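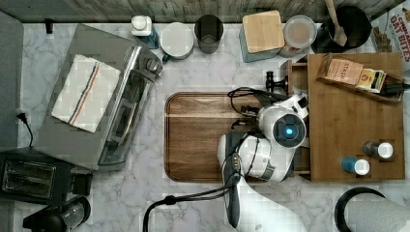 Page 3

Unit 3
When the Arm Does Not Stop: Cables, Reach and Crowded Worktops

Before you read

Think of the kitchen where you cook most often. How much of the worktop is free at this moment? If you moved your arm in a wide circle at the height of a bread board, what would you knock over first?

3.1 The Cleruvholm fault

In August a kitchen arm at the Cleruvholm training centre pulled out its own signal cable during a simple task. It had to pick up a small bottle, turn at the wrist and put the bottle down on the other side of the board. It had done this task 685 times without any problem. On the next run the wrist turned the long way round. A loop of cable went tight, the connector came half out, and the arm continued to move for a short time with no signal from the gripper.

The bottle fell and broke. No person was hurt, but a student was standing within reach, and for this reason the centre treated the event as a safety matter and stopped all lessons on the arm until the report was ready.

The report is known by its number, 2965, and we shall return to it several times in this unit. It found a chain of small causes. The cable had been fixed with too much free length. The program, written in the Nudo language, allowed the wrist to turn in both directions. The stop rule for a lost signal was set to wait before acting, so that short breaks in the signal would not disturb the lesson.

3.2 Why a kitchen is difficult

A factory arm usually works behind a fence, with the same parts in the same places. On a kitchen worktop the arm shares its space with a toaster oven, a coffee maker with a glass carafe, spice bottles, a roll of paper towel. Many of these things are moved every day by people who do not think of the arm at all. Cables that loop around the arm must pass between these objects too, and a loop takes more room when the wrist turns.

We call the space which the arm and its cables can touch the swept space. Most beginners draw it too small, for they measure the arm and forget the cables.

3.3 Words for this unit

Free length: the part of a cable between two fixing points that is able to move.
Long turn: a turn of the wrist of more than half a circle.
Silent fault: a fault which gives no warning on the control panel.
Stop rule: the instruction which tells the arm when it must stop by itself.

3.4 First task

Work in pairs. Make a drawing of a worktop you know, seen from above, and mark each object that can break, spill or become hot. Then draw the swept space with the Zabala method from Unit 2, first for the arm alone and after that with the cables. Keep both drawings. You will need them in section 3.6, where the Brulusar stop rule is explained.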